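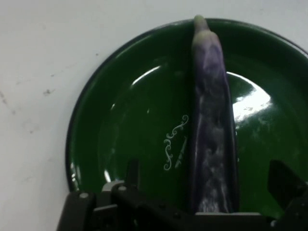

Sbosman wrote:
We are preparing a capital request for a second produce handling cell, and I would appreciate comments from members who have been through a similar exercise. The current cell has one arm with a two-finger parallel gripper and a small camera at the wrist. Management would like the new cell to be ordered with the same tooling, on the grounds that spare parts can be shared. My concern is that our test items have become more difficult than the ones we bought the first gripper for. A long, slender eggplant on a glossy green plate is a fair case: the skin is shiny, the plate throws back a large patch of glare, and the item is somewhat narrower at the tip than at the broad end. The request must be filed by 3 September 2021. I have 17 working days of integrator time in the draft and would like to know if that is sensible.

Siebe Bosman

mvincze wrote:
Before discussing tooling, I would ask how the 17 days are divided. In our last request the integrator's time was entered as a single line, and the finance office cut it without asking what it contained. We now list installation, safety review, camera setup and operator training separately. Each line is then defended on its own merits.

On the gripper, I would support your management. Shared spares are worth a good deal over the life of the equipment. We keep one set of fingers for two Vallberg arms and have not regretted it.

Margit Vincze

prostska_lab wrote:
I must respectfully disagree with the previous post. Shared spares are of little value if the second cell cannot do the work. We bought matching grippers for both of our stations and replaced one set of fingers within the year. The replacement was not in the budget and had to be taken from the travel line.

My recommendation is to order the same gripper body and to request a separate sum for fingers. Soft pads in two widths should be included. The body is the costly part, and it can still be shared.

Sbosman wrote:
Thank you both. The 17 days were indeed a single line, and I will divide them. Could prostska_lab say what was paid for the pads? Koyama quoted us 146 euros per pair, with a minimum order that I am still trying to have reduced.

prostska_lab wrote:
We paid less, but that was for a plain flat pad and the order was placed in February of last year. I would accept 146 if it includes the mounting screws. Please confirm this in writing. Ours arrived without them.

kettering_ops wrote:
I would like to raise the matter of lighting, as it has not been mentioned. Glare of the kind the original poster describes is often treated as a software problem and billed as such. A diffuse light panel cost us 738 euros installed, and it removed the need for a vision upgrade that had been quoted at several times that amount. Matte plates would be cheaper still, if the choice of plate is yours to make.

Sbosman wrote:
The choice of plate is not ours. The cell is expected to work with whatever the kitchen partner supplies, and enamel is common there. The light panel is a good suggestion and I will request a quotation from Stuvia.

mvincze wrote:
I withdraw part of my earlier remark. A shared body with separate fingers seems a fair arrangement, and I had read the proposal as two entirely different grippers. I do not agree, however, that the pads should be ordered before the tests are complete. Put the sum in the request and hold the purchase order. Pads have a short delivery time. An arm does not - ours took 19 weeks.

kettering_ops wrote:
Agreed as to the delivery time. Please also check whether your finance office allows a held sum to carry over into the next year. Ours does not.

Related topics
Lease or purchase for a first robot arm
Service contracts: what is normally included?
Spare fingers and pads, minimum order quantities
Budget template for a single-arm cell
Diffuse lighting over enamel and steel surfaces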